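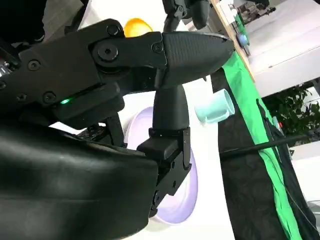

Dishwasher leaves a white film on everything — salt, rinse aid or the machine?

Posted in Kitchen & Laundry > Dishwashers
19 February 2026
Viewed 1227 times

Brian Muli

We moved to Alvarado in September and the dishwasher came with the house. It is a built-in Giltura, full width, with the softener compartment in the floor of the tub. Since the move everything comes out with a whitish film. Glasses are worst. Mugs and plastic plates have it too, and the black cutlery handles look gray.

What I have done so far:

Cleaned the filter and both spray arms.
Filled the salt compartment to the top with coarse dishwasher salt.
Filled the rinse aid and set it to 4 out of 6.
Ran one empty hot cycle with a bottle of store brand cleaner.
Changed from tablets to powder, then back to tablets.

The film is still there after all of that. The water company's sheet gives hardness as 225 ppm for our side of town. The hardness setting on the machine is at H1, which I assume is how the previous owners left it. The manual I found online covers a slightly different model and its table of settings doesn't use ppm at all.

Is this hard water, bad rinse aid, or a failed softener? I would like to know before paying for a service visit.

kurkau_plumb

Your setting is wrong. On most machines H1 means the softener is switched off or close to it, so the salt you added is sitting there doing nothing. Turn it up.

Also tablets are a waste of money.

Ostrander_D

The post above is probably right about the setting, but do the test first. There are two different kinds of white film and they have different fixes.

Take one filmy glass and stand it in plain white vinegar for ten minutes, deep enough to cover half the glass. Rinse and dry it by hand. If the covered half is clear, you have mineral scale. If both halves look the same, the glass is etched. Etching is damage to the surface and it does not come off with anything. It is more common with soft water and too much detergent, so at 225 ppm with the softener off I would expect scale, but you may find both on older glasses.

Converting the number: divide ppm by 17.1 to get grains per gallon. Yours is just over 13 grains. For German degrees, which many European manuals use, divide by 17.8, giving 12.6. If the table in your manual runs from 0 to 50 and has no unit printed, it is likely German degrees. Find the row that contains 12.6 and set that level. Don't go to the maximum. An oversized setting makes the machine regenerate more often and uses salt for no benefit.

To change the level on a machine with a digital display, you normally hold the program button with the door open until the H number flashes, step it with the same button, and then press start to store it. If you skip the last step it goes back to the old value when you close the door. I have seen more than one "failed softener" that was only a setting that had never been stored.

After that, run one empty rinse cycle. Salt spilled around the filler neck will pit stainless steel if it stays there, so do this after every refill as well.

Judging the result is easier if you stop looking at random loads. Pick two or three pieces and keep them as your control set. Wash them in vinegar first so they start clean, put them in the same rack position each time, and inspect them cold and dry under one strong light from the side. Use colored pieces, matte and smooth together.
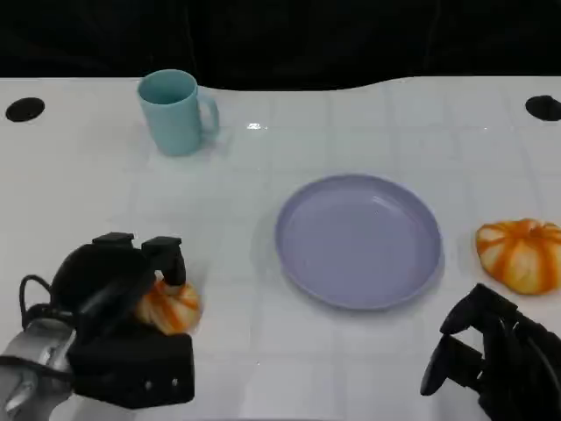

My own log covers 211 loads, most of them on a machine much like yours, and the control set told me more than the glasses did. Something like the matte teal-blue mug and the lavender plastic plate would do well: scale shows as pale specks on a matte glaze, while on a raised plate rim you look for dull patches where the light should reflect. Put them on a white surface and you will not mistake a crumb of detergent for a deposit, but do look at the inside of the mug too — the rim dries last.

Give it five loads before you change anything else. The first one or two can still leave a film while old scale washes out of the sump and hoses.

If the film is unchanged after five loads at the correct level, check the salt. Open the cap and look. The level should drop over several weeks. If it has not moved at all, the regeneration valve is stuck or the salt has set into a lump. Break a lump with a wooden spoon handle and flush it with warm water. A stuck valve is a repair. On the older Giltura units I was quoted for valve and softener as one assembly, so get the price before you agree to the visit.

Rinse aid at 4 is fine. Too much rinse aid leaves a bluish, slightly greasy film that wipes off with a dry thumb. Scale does not wipe off.

On tablets: those marked as having built-in salt are meant for moderate hardness and yours is at the upper end of what most of them claim. Use the softener and any plain detergent you like. Plastic always comes out wetter than ceramic because it holds less heat, so ignore water drops on it.

Brian Muli

Vinegar test done on two glasses. Both cleared on the covered half, so it is scale. The setting had to be stored with start as you said. It now reads H4, and I have run the rinse cycle. I will post again after five loads.

hemomness

Same film on mine with well water. Does the 17.1 figure work for mg/L, or only for ppm?

Ostrander_D

mg/L and ppm are the same thing for this purpose. Check that the report says "as calcium carbonate". If it lists calcium alone, multiply that by 2.5 and the magnesium by 4.1, and add the two.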